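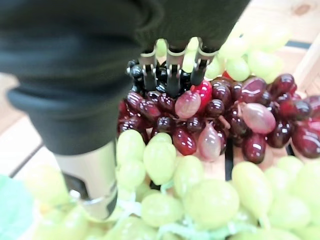 Fruit, currently the subject of 34 pages of town law.

Salance adopts rules for roadside fruit stands
6 January 2023

SALANCE - After a meeting that ran well past the usual bedtime of most people in the room, the town council voted last night to regulate the honor-system fruit stand, an industry that until now has consisted of a table, some fruit and a coffee can.

The new ordinance runs to 34 pages. The old one was a single sentence asking residents not to block the sidewalk.

Starting in June, anyone selling homegrown fruit from a front yard will need a $12 permit, good for one season. Stands must sit at least 30 feet from an intersection, and signs must be "legible from a passing vehicle without encouraging that vehicle to stop suddenly." The ordinance does not say how a sign might manage this.

Baltasar Palma, who has sold plums on Reddy Street for most of his retirement, read the definition of "fruit" aloud during public comment and asked whether his tomatoes were covered. The council's attorney, Dardo Escobar, said they were vegetables for the purposes of section four and fruit for the purposes of section nine.

"So I need to move them across the table depending on the section," Palma said.

Escobar said he would look into it.

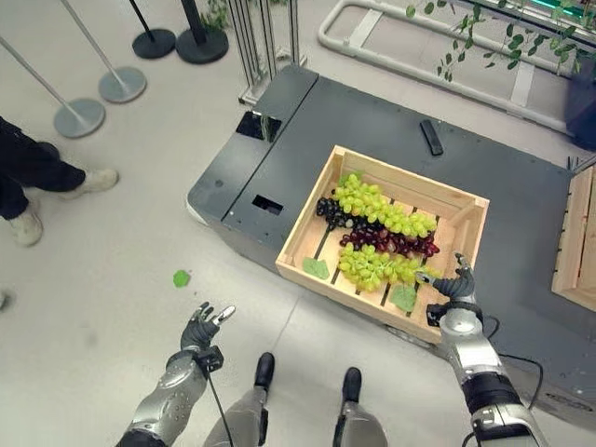
The permit fee drew less anger than the rule on containers. An early draft required all stands to use a lidded plastic bin, which several growers said would cook a peach by lunchtime. Council member Brenda Iturra moved to strike the word "lidded," then the word "plastic," and after some discussion the word "bin." The section now requires that fruit be kept "in or on something."

Iturra, who voted for the final version, said the town had received complaints about traffic near Lirkus Road last summer and had to respond. Asked how many complaints, she said two, and that one of them had been about a dog.

Graciela Ledesma cast the only vote against. She said she supported clear rules but had hoped to finish reading them first.

Enforcement will fall to the town clerk's office, which is to say Efthymia Stamatopoulos, who also handles parking, dog licenses and the key to the bandstand. She told the council she would start with warnings and expected to be offered a lot of plums.

Permit forms will be available at Town Hall in the spring. Existing stands have 30 days from the start of the season to comply. Lemonade was left out of the ordinance and will be taken up separately.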